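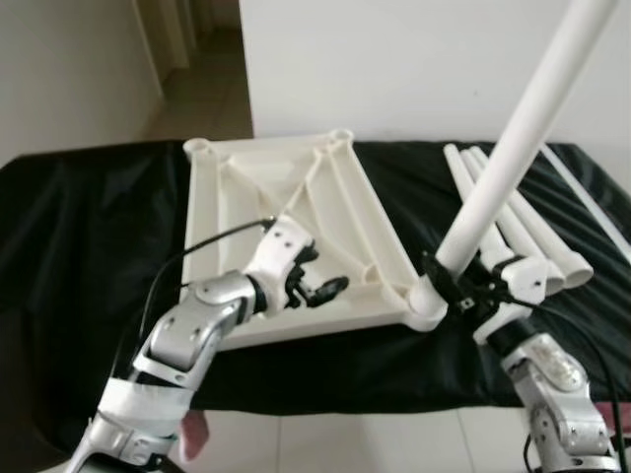

Home Talks Reading Room Events Contact

Speaker notes: The Street as a Shared Room
Debora Bassi, Vimbridge School of Planning
March 9, 2026

Opening. Thank the hosts at the Kinyua Institute. State the subject plainly: how town squares built before the car came to be measured, and what those measurements left out.

Slide 2. Begin with Zanholm. The market square there was surveyed twice, and the two surveys disagree on where the square ends. The first stops at the building fronts. The second includes the arcades -- the covered walks beneath the upper floors -- and treats them as public ground. Allow the audience time to compare the plans.

Slide 3. The argument of Gunārs Ķēniņš in Edges and Openings. He holds that a square is best described by the streets that enter it. Zanholm has 8 such streets, of which 4 are closed to view by a bend. Read the short passage on the north corner. Note that his drawings show no trees, although the older survey does.

Slide 4. Fukarby as a counterexample. The new square was laid out in a single campaign, 300 feet on its long side, with every entrance on axis. It meets most of the rules in the handbooks. Residents nevertheless cross it along the walls. Do not offer a full explanation at this point; return to it under Slide 6.

Slide 5. Ownership. The town holds the paving, and the arcades are held by 900 separate deeds. Repairs are therefore agreed house by house. Mention the October hearing and its written record, and refer questions on the law to the handout.

Slide 6. Wind, shade and seating at Fukarby. Show the noon plan first, then the evening plan. Acknowledge that the wind readings cover one season only.

Closing. Invite questions. If time is short, omit Slide 5 -- the handout covers it.

Comments

R. says: Will the two Zanholm plans be posted at full size? The street names are hard to read in the handout.

Planning student says: I found the section on deeds the most useful. Please keep it in next time.

M.T. says: The older survey shows trees on the south side only. I would like to know when they were removed.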